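Interior Finishes I
Handout 4: Where the wall meets the floor
Instructor: Saskia Treloar

Read this before the May site visit to the Pargate building. Bring a tape, a pencil and the measuring sheet from Handout 3.

1. Why there is a gap

Wood flooring takes up moisture from the air and swells across the grain. In a dry room it shrinks again. A floating floor needs room to do this at every wall, so the installer leaves a gap at the perimeter. Follow the figure given by the flooring maker, and remember that it is usually larger for wide rooms.

A floor that is tight to the wall has nowhere to go. The boards push against each other and lift, often in the middle of the room, well away from the cause. Students tend to look for a leak first. Check the edges as well.

The gap also applies at door frames, pipes, hearths and columns. Door frames are undercut so that the board can slide beneath.

2. Ways to finish the edge

Baseboard. Nailed to the wall, never to the floor. It covers the gap and protects the bottom of the wall from shoes and mops. A height of 115 mm is the standard we use in the drawing exercises.

Shoe molding. A small strip in front of the baseboard, used when the baseboard was in place before the floor or when the floor is uneven.

Recessed trim. Set flush with the wall face, usually with a shadow line over it. It has to be planned before the wallboard goes up.

No trim. The wall finish runs down past the level of the floor and the flooring is cut to stop at it. The joint may be left open as a thin line or filled with cork or a flexible sealant. This takes a straight wall and careful cutting, and mistakes show. 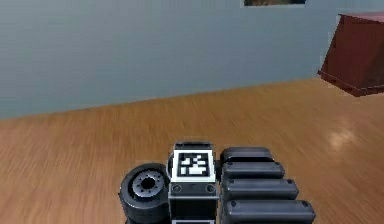 Plain wall and wood floor, no baseboard. 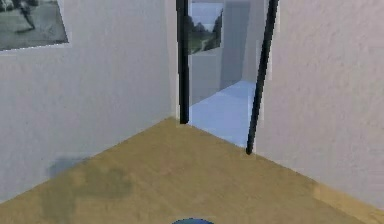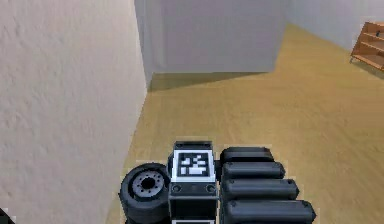

Can the gap be filled with ordinary wood filler?
Wood filler sets hard, so it should not be used there. Use cork strip or a sealant made to stay flexible, and only where the flooring maker allows it.

3. Corners

Inside corners on baseboard are coped: one piece runs square into the corner and the second is cut to fit over its profile. A coped joint stays closed better than a miter when the corner is out of square – and most corners are.

Outside corners are mitered. Glue the miter and pin it from both sides.

With no trim there is no joint to cut, but the corner of the floor is on view. Scribe the last board to the wall. Do not trust a square.

4. Estimating

Measure each wall along the floor and add the lengths. Take off door openings. Add 6 percent for cuts in a simple room, more where there are many short returns.

The Chiba plan in your packet has a perimeter of 159 feet before openings are taken off. Work out the trim for it two ways, once with full-length pieces only and once allowing scarf joints on the long walls. Show both totals.

5. Terms to know

Scribe, cope, miter, scarf joint, return, undercut, expansion gap, shadow line.

Reading: the chapter on floating floors in the course packet, and the section on trim profiles up to the first set of drawings. The estimate is due at the start of the next session.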